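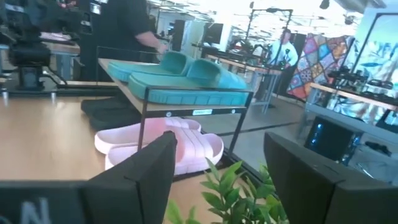
*Slides on the two-tier rack at the Demchenko workshop in Irkberg: teal up top, pink and black below.*

I used to sell shoes, so I had to ask Precious Buthelezi whether her robot could take over the worst bit of the job - tidying the display. "Some days," she said. Fair enough!

Her crew at Demchenko has logged 416 tries at pairing up sandals and putting them back on a rack, and she reckons the soft straps are still the hard part (a stiff box is easy, apparently). My old boss Hazel Marchetti, who runs the Gralia shoe shop in Stelodcombe, isn't sold yet. She wants 100 pairs straightened before opening, with the colours kept together, and she has a teenager who does it in 17 minutes. The next round of trials is in May.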